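From: Dexter Dagdag
To: plumidero-users
Subject: Re: [plumidero-users] Tray clearing cell, staffing after cutover

Aiguo Mao wrote:

> We are planning the same change at our Arain site in December and I
> have been asked to write the staffing section. Could somebody who has
> already been through cutover say what the returns bench looks like
> now, in hours and in tasks? The vendor sheet says "reduces manual
> sorting" and stops there.
>
> Specifically:
>
> 1. Who clears exceptions, and how many per shift?
> 2. Did anyone's job grade change?
> 3. Is the person at the bench still sorting or only supervising?
>
> We run mixed returns, small items, no barcodes on most of it. Trays
> come in from three counters.

Aiguo,

Answers inline would get long, so I'll take them in order. All of this is the Darden building. Jekach runs a different tray and a different shift pattern and I would not combine the numbers.

1. Exceptions.

Before cutover the bench had two people per shift, both sorting by hand. Now it has one person at the bench and half of another person's time on tray prep. The log for our first full month has 2868 trays presented and 956 with at least one exception, so one tray in three. That is per tray and says nothing about how many items were on it. An exception is anything the cell hands back: no grasp found, grasp lost, class below threshold, or item outside the reachable area. We do not split these by cause on the operator screen, although the log does. I have asked for the split on the screen twice.

Second month, 1825 trays (the line was down for the floor work), and I don't have a clean exception count because the logger was restarted with the old config. Please don't quote a trend from us. There isn't one yet.

Most of the exceptions are cleared in place. The operator picks the item by hand, drops it in the correct bin, and confirms on the screen. If the operator skips the confirm, the cell retries the same location and raises a second exception on an item that has already gone. We had a lot of these at the start. The retry delay is now set longer, and it is in the parameter file under the bench section, not under the arm section where the manual puts it.

2. Grades.

Two of the four bench people moved up a grade after the training. The other two were offered it and one took it later. The fourth went to receiving at the same grade and the same pay. No one was let go, but one open position was closed without being filled, and you should put that in your section in those words. Our people knew about the open position and noticed when the first memo left it out.

The training was scheduled as one shift. It took three. The extra time went to recovery after a stop, which the course covers in a few minutes and which is the thing operators do most. If you are writing a budget, use three.

3. Sorting or supervising.

Both. The rule on paper is that the operator supervises and touches only exceptions. In practice the tray has to be spread before it goes in, and spreading is handling. A heap straight from the counter gives poor results with any threshold I have tried. Items need clear space between them, and whoever does the spreading has looked at every item by the time the tray is presented. A fast sorter finds this annoying, and two of ours said so in the review. I don't have a good answer for them.

What has changed is the reach and the repetition. The bins are behind the cell now, and the long reach to the far row is gone for everything the cell handles. The safety people are collecting their own data on that and I'll leave it to them.

There is a cost on the other side. The operator waits, and the waiting comes in pieces too short to use for anything else. We tried assigning label work during the waits and dropped it after people missed exceptions while looking down. The stack light helps a little. An audible tone was tried and was turned off at the request of the counter staff next door.

Mix and threshold.

Your "mixed returns, small items" is the part I would look at before staffing. Rigid items with plain sides are easy to set up. Anything soft or crumpled needs its own grip settings, and a shape that tapers needs a second approach angle. We keep a reference tray by the sink counter for threshold checks, with a plush frog, a seashell, a balled-up piece of red paper, a rubber duck, a toy carrot and a green block. The paper stays in the set on purpose, being close to the color of the tray.

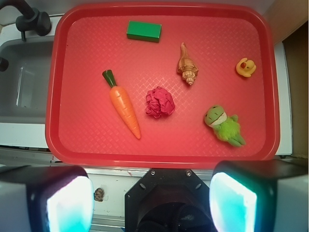
Does the bench operator need to be present for the whole shift?
One person has to stay within reach of the stop for as long as the cell is enabled, so the staffing plan has to cover breaks as well.

We cover breaks from tray prep. It works if prep is ahead by a few trays and fails if it is not. When it fails we disable the cell and let the trays stack up, and the afternoon count shows it.

Parameter changes.

Decide who is allowed to change the threshold. For the first weeks ours was open to anybody logged in at the bench, and each shift set it to taste. The file now needs a lead's login, with a written reason in the shift book. Leads run the reference tray 100 times across the month, not all at once, and the results go in the same book. This is new work that did not exist before the cell. It is not in the vendor's hours, so add a line for it.

I can send you the task list we used for the grade review, with names removed. The version on the Plumidero share is the draft and has the wrong break coverage in it.

Dexter Dagdag
Returns, Darden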